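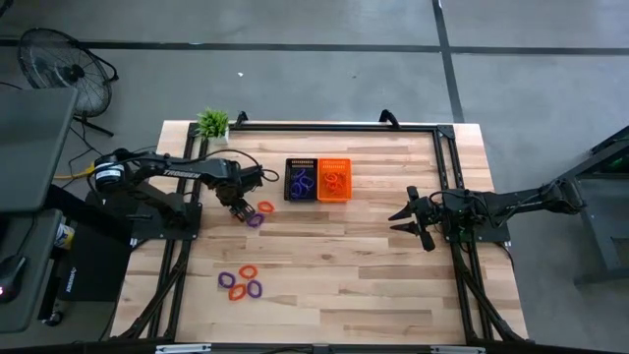
Sorting rings and baskets on the butcher-block table, Thursday.

The subject of this entry is the worktable, together with the small sorting exercise that has occupied it for most of the month. Readers who follow this journal for the Wornstead notes will find them resumed next time.

The top is built up from wooden strips in tan and honey tones, and I have come to prefer it to the painted bench I used previously. Small colored items are easier to find against it. Both the orange ring and the purple ring stand out well, even when they lie nearly touching. On the painted bench I regularly overlooked pieces at the end of an afternoon and had to account for them the next morning.

The baskets are kept side by side with their long sides together, toward the upper half of the table. This arrangement was adopted after several others had been tried. When they were set at opposite ends, the rings had to travel too far; when they were stacked, the lower one was forgotten. The black basket has slotted walls, and dust can be shaken out of it without turning everything onto the wood. I would recommend slotted walls to anyone choosing containers of this size.

Care of the surface remains an open question. The Fairclough leaflet advises oiling a block top twice a year and wiping along the strips with a barely damp cloth. I have followed the second instruction faithfully and the first somewhat less so. A tin of Stoltholm oil was purchased in December at a cost of 36 dollars — more than I had intended to spend — and it is still more than half full.

The concrete floor is swept before each session. A ring that falls will roll a considerable distance on concrete, and a swept floor shortens the search. I have considered a mat, but the one stocked by Vetance measures 95 inches on its long side and would have to be trimmed. A decision on the mat has been deferred until the second coat of oil has been applied.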